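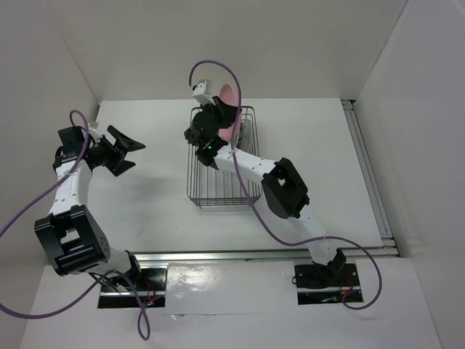
Two arms and a white tabletop.

SLOW TIME

The clock on the Drostidcombe town hall had been 14 minutes slow for 37 years when the council sent for Reynaldo Fajardo to correct it.

He arrived on the bus from Padilla with a canvas roll of tools and a ham sandwich. By the clock he was early. By his own watch the bus had been late, and he mentioned this to the driver, who looked up at the tower and then at Reynaldo with something like pity.

"You're the fellow," said the driver.

"Which fellow?"

But the driver had already shut the door.

The mayor met him on the steps. She was a brisk woman who had won her last election on a promise to fix the clock, having run out of other things that could be fixed for $368. She gave him the key to the tower and told him he'd have it done by lunch.

"Whose lunch?" asked a man sitting on the bench.

"Ignore him," said the mayor. "That's Dindo Manalastas. He has the bakery."

Dindo Manalastas did have the bakery. He also had a theory, which he explained to Reynaldo all the way up the tower stairs, stopping at each landing so that neither of them would miss any of it through lack of breath. Drostidcombe, he said, had 1145 people in it, and every one of them had arranged a life around those minutes. The school bell went by the clock. So did the church. The dentist, who came from out of town, went by his phone, and it was generally felt that this was why people didn't care for the dentist.

"And the bus?" said Reynaldo.

"The bus is from Padilla," said Dindo. He said it gently, the way you might mention an illness.

Reynaldo unrolled his tools. The works were in fine shape, well oiled, with a brass plate from a maker called Hemaditz and a pigeon asleep on top of the case. He had expected rust. He had been looking forward to rust, in fact, as he charged extra for it. He looked things over for a while, and then he took off his glasses and cleaned them and looked again.

"There's nothing wrong with it," he said.

"That's what I've been telling them."

"I mean it keeps perfect time. It was only set wrong."

"Set different," said Dindo.

"Who set it?"

Dindo studied the pigeon. Down in the square somebody was trying to start a lawn mower, giving up, and trying again.

"I was 19 and I'd been hired to open the bakery at five," he said at last. "The old man was very strict. He'd stand in the doorway and look at the clock, and then he'd look at me. Every morning. So one night in November I came up here with a flashlight."

"And after that you were on time."

"After that I was the most reliable boy in Drostidcombe. He left me the shop."

Reynaldo ate half of his sandwich. He offered the other half to Dindo, who smelled the bread, asked where he'd bought it, and handed it back.

It would take him less than a minute to move the hands. He had come a long way to do it, and he had the mayor's check in his shirt pocket. On the other hand he had been married twice to punctual women, and had been corrected by both of them, and there was a good deal to be said for a town where he'd been early for the first time since high school.

"What would you do with them?" he asked. "The minutes, if I put them back."

"I'd be late with the rolls," said Dindo. "I'd have been late with them since I was a boy."

They sat there until the hour struck. It was extremely loud. The pigeon, which must have been deaf, slept through it.

When Reynaldo came down, the mayor was waiting with a woman from the newspaper. He told them that the mechanism was delicate, that he'd made a number of small adjustments, and that it would need time to settle.

"How much time?" said the mayor.

"With a Hemaditz, it's hard to say."

The mayor looked up at the clock. She held her wrist next to it, as it were, and squinted from one to the other.

"It does look closer," she said.

The woman from the newspaper wrote that down. Reynaldo shook hands with everyone, bought a bag of rolls, and walked across the square to the stop, where he found that he had missed the bus.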